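README for the Tisetau jeans set (the open day part)

Hi! If you unzipped the folder and came straight to this file, good, because the layout changed in December and the old notes in the Pakwood folder don't match it anymore. I wrote most of this after the open day, so it's half a data card and half me telling you how the day went.

Short version: 600 clips in total, all clothes, all done with hand-held grippers on a bed. No robot arm anywhere in this release. 123 of the clips are jeans, and those are the ones people kept asking me about, so they get their own folder (jeans_bed). Everything else is in mixed_bed.

The visit started at 10 in the morning and Hilde Stevens ran the demo. I'd pictured a lab with a long bench and taped-off floor, and instead we all squeezed into a bedroom and took turns standing near the wardrobe! Mohandas Pillai talked us through the trigger while Hilde worked, and I scribbled as fast as I could.

Gripper on denim, three views from the demo:
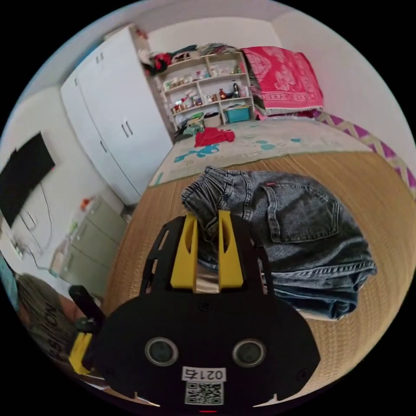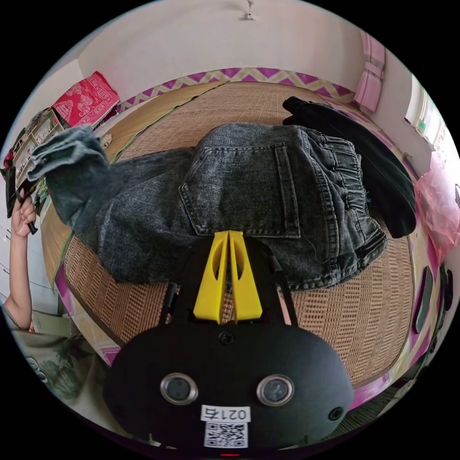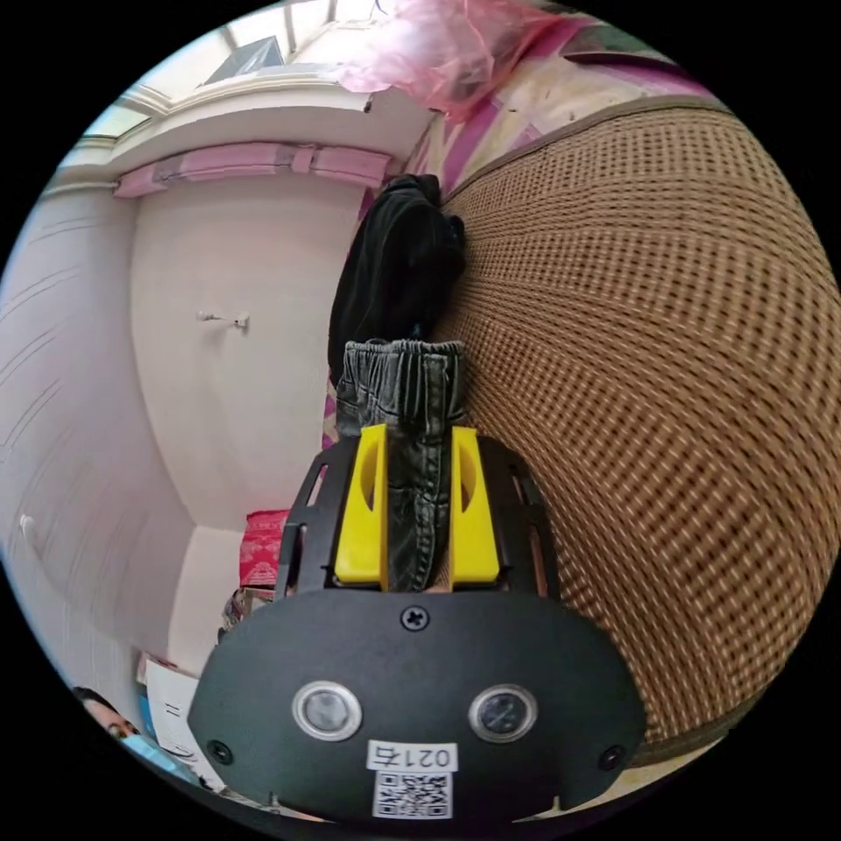 Santosh Tyagi

What surprised me most was how much the fingers matter. I had a go myself and squeezed the trigger way too early, so I got a nice firm grip on nothing. Mohandas told me to push down into the cloth first and close second, and my next try was better (still ugly). Denim is stiff and it bunches up in odd places, and a waistband feels very different from a hem when you're lifting it. If you train on this, please don't lump those together. The grasp_part column is there for exactly that, and I filled it in by hand over two very long evenings.

Some things to know before you load anything:

The lens is very wide. Straight things bend, especially near the rim, and the files have not been corrected. Senthil Rao wrote a small script for flattening them, see tools/unwarp, but try the raw ones first.

Clip 454 is a duplicate of the one before it. I left it in so the numbering still works. Skip it.

People show up at the sides sometimes. If that's a problem for your project, filter on person_visible.

Labels come in version 2 only. Version 1 had the left and right fingers swapped in a bunch of rows, my fault, please delete it if you still have a copy.

The Zistthorpe clips are a separate download, and they need the same column names if you want to merge. Bronisława Adamczyk is checking those now. Questions about access go to her, and questions about the jeans go to me.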